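19 April 2021 – table setting, round table, Tenville room

Second go with the patterned cloth from Walell. The claim is that a soft print makes a table look set before anything is on it. I don't buy it yet. Small purple sprigs and yellow dots are pretty enough in the catalog, but pale wood gets lost on a pale cloth, and I said so when we ordered it.

Chopsticks and spoon are out, no bowls yet. Neves wants the chopsticks in pairs with the spoon to the right. Fine on a square table. On a round one I can't see what "right" is supposed to line up with, and the sheet doesn't say.

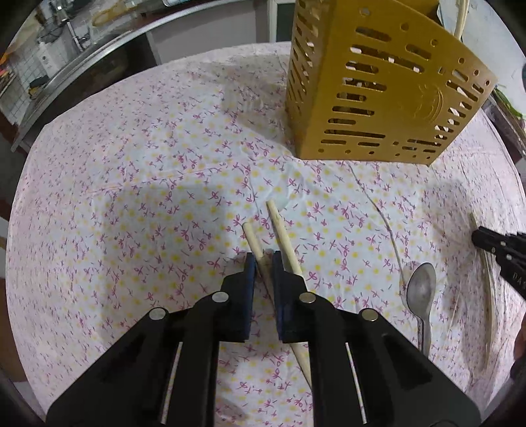 Round table, sprigged cloth, wooden chopsticks and metal spoon.

The spoon reads well against the print. The chopsticks less so, and the marks on the light wood don't help. A darker set might fix it, or a plain cloth, which would be cheaper. Sekuren quotes 187 for the plain one in the same size – seems high for a tablecloth, so ask again.

Also not convinced by the "36 washes" on the label. Wash it 2 times before May and look at the yellow first.

To do: chopstick rests, bowls, and a decision on which way the spoon points.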